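Teleop demos in the sim: how many, and how do I stop my hands ruining them?
2360 views · 18 comments · 4 shares

posted by brivach_beginner

Hello all! I've finally got my simulated arm taking commands from a game controller and I'm having far too much fun with it. The plan is to record myself driving the gripper up to a target, lining up and picking it up, then train a small policy on those recordings (plain behaviour cloning, nothing fancy) and see if it can do the job without me.

So far I've recorded 85 demonstrations over a few evenings. The trouble is that the trained policy gets nearly there and then dithers. It hovers near the target, drifts a bit to one side, comes back, drifts again. Sometimes it sits there until the episode times out. My own demos don't look like that when I replay them, or at least I don't think they do - I do stop quite often to work out where the fingers are, especially when I'm driving from the gripper view alone.

Things I've wondered about:

Do I simply need more demos? Would 360 fix it?
Should I throw away the slow ones, or is slow and careful better?
Is it all right to mix demos driven from the gripper view with demos driven from the overview?

I'm logging stick positions as the actions and saving one picture per step from the gripper view, plus the joint angles. Start positions are random, but only within a small patch. Any pointers very welcome, I'm loving this and would like to get it working before September!

Helpful? 31 people said yes

---

posted by Okafor

Oh, I know that dither well! I spent most of a spring with it. I'd bet on your pauses.

Think about what the policy is given. Every time you stopped to have a look, you recorded a run of steps where the picture hardly changes and the action is zero. Do that in the same place in most of your demos, just short of the target, and you've taught it very thoroughly that the thing to do there is nothing. It can't know that you were thinking. When you replay a demo your eye skips over the wait, so plot the stick values against time instead and look for the flat bits. I was shocked by mine - nearly half of one recording was me sitting still with my tongue between my teeth.

What worked for me, in the order I'd try it:

Trim the idle steps. Drop any step where all the sticks are inside the dead zone and the gripper isn't opening or closing. Keep the ones where it is, or you'll chop out the grasp. Retrain on the same 85 before you record anything new, so you know what the trimming did.

Log where the gripper is being told to go as well as the raw sticks. Stick values are twitchy, and my thumbs are worse than most. I train on the change in commanded gripper position over the next few steps and it's much smoother.

Then add recovery demos. Start with the gripper deliberately off to one side, too high, or turned a little, and record only the correction. I did 18 of these in one sitting with the kettle on, and they made more difference than the whole previous week's recording. Your lovely clean demos never show the policy what to do once it has drifted, so of course it's lost when it does.

On slow against fast: slow is fine if it's steady. Pick a pace you can hold and stick to it. If half your demos creep in and half swoop in, the policy gets two different answers for the same picture.

As for the views, you can drive using whichever one you like as long as the policy is trained on something that holds the information you were using. If you steered by the overview and only saved the gripper view, you may have been dodging things the policy never gets to see. I'd save both every time, disk space is cheap. I drive mostly by the gripper view now because it keeps me honest, and you do get used to it. Mine's at the bottom of this post so you can compare it with yours.

Oh, and widen that start patch a bit at a time once the dither has gone. Good luck, it's a brilliant feeling the first time it goes in by itself!

Helpful? 74 people said yes
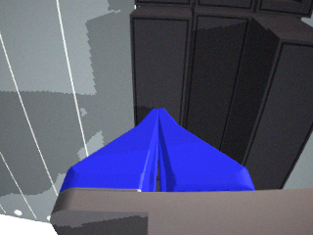
Gripper view in my sim, with the blue peaked block just beyond the gripper's top edge.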